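The Arm Will See You Now
An afternoon at the Cidalwood open day, on the floor, with the robots

The sign at the front desk said the demonstrations were down the hall and to please not feed the engineers. I took this for a joke until I saw the snack shelf.

Cidalwood is the kind of shared workshop that used to be something else, in this case a dental supply warehouse, and on 15 Oct 2019 it threw open its doors to anyone who wanted to watch machines pick things up. I had been promised the future. I was also promised parking, so I arrived braced.

Drekov had the big room and the big arm, which moved pallets behind a fence while a man with a headset told us how safe we were. Wojcik had a sorting machine and a banner reading 871 PARCELS AN HOUR. It was switched off when I came by. It was switched off when I came by again, and by then the banner had begun to sag at one corner.

The crowd, to my surprise, was in the back, crouching. Tenia builds small arms for school labs, and its people show them at ankle height, on the floor, so that anyone over forty gets up from the demonstration with a noise. I got up twice.

"We had tables in June," said Gwendolyn Schumacher, who runs the Tenia team. "People leaned on them."

The job that afternoon was a red cube. The arm was to reach over, open its fingers, close them on the cube and lift. Schumacher told me it had practiced this 300 times. A boy beside me, maybe six, announced that he could do it already, and was asked by his father to let the robot have a turn.

So we watched. The arm swung out, considered things, and came down on the cube with the care of a man removing a parking ticket. On the first try it picked up some air. Schumacher typed something. On the next it got the cube, held it for two seconds, and put it down pretty much where it had been. People clapped. I clapped too, and I have seen cubes moved before.

I asked her what came after cubes.

"Cups," she said, and looked tired.
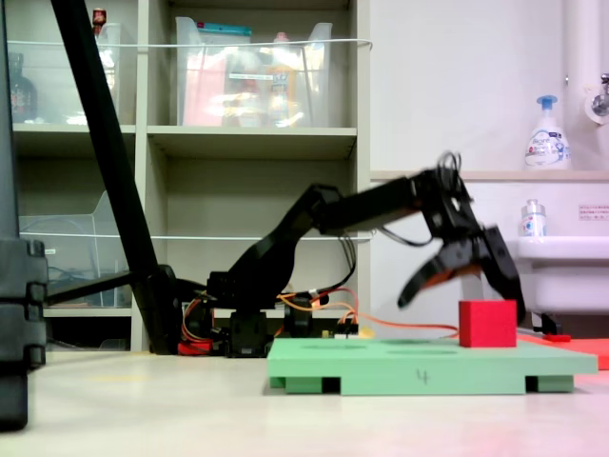

Over the red cube, gripper open: one of the small arms at the Cidalwood open day.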